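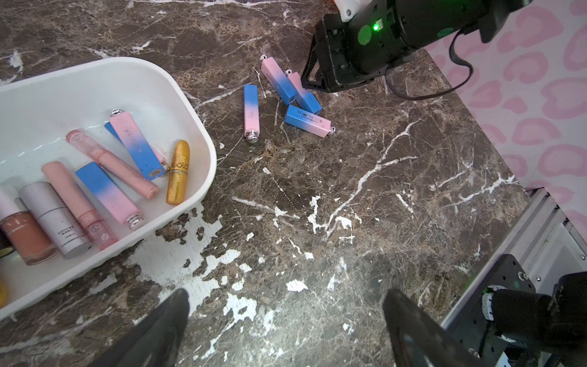
Gleice Figueiredo asked after the last class why a venue should refuse a booking when the date is free. I try to answer it in these notes.

Event Venue Management, Handout 2
Capacity and the second booking

A hall has two capacities. The legal one is written on the fire certificate. The working one is how many guests your kitchen and your staff can serve well. In the Famcombe case the certificate allows 500 people, but the kitchen can plate up to 300 hot meals in one service. For a seated dinner we must sell the smaller number.

Now suppose a client wants the hall for 200 guests at noon, and a dinner is already booked for the evening. The room looks free. But the team must clear it, clean it and set it again - and the florist for the evening wants to come in early. Vodalgate accepted such a pair in April and paid overtime to the whole floor team.

Before you say yes, check:
the hour when the first party must leave, in writing
who pays if they stay longer
where the second supplier can unload

For next class: read the Herkier contract, clauses on deposit and late departure. Compare with Guerra, where the deposit is not returned. Write one page, and bring it printed.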